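4.2 What visitors were shown

The June open day at Drorncombe drew 323 visitors, most of whom saw the number puzzle task and little else. Dankwa and Tangen, who ran the afternoon sessions, described it to each group as a test of "everyday handling." We think the phrase claims too much. A wooden tray holds its tiles in place, and a tile set down slightly off can often be nudged home by its neighbors. A loose stack on a bare table offers no such help.

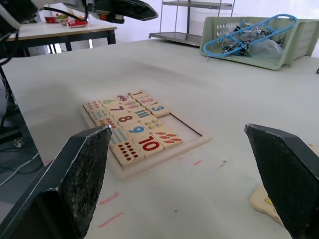 Figure 4. The number-matching tray between the gripper fingers, with part of the puzzle left unfilled.

The choice of starting layout matters as well. Filling one gap in a nearly complete puzzle is a much easier problem than sorting a full set, yet visitors we spoke to rarely drew that line – several told us the robot "knew its numbers." Nothing in the session tested this. The operator picked the target tile each time, and no run began with a wrong match to be corrected.

Han (personal communication) objects that a public demonstration was never meant as an evaluation. We accept the point, but the Stitico project leaflet handed out at the door cited the same sessions as evidence of reliability. It gave no failure count, and our request for the run logs had not been answered at the time of writing.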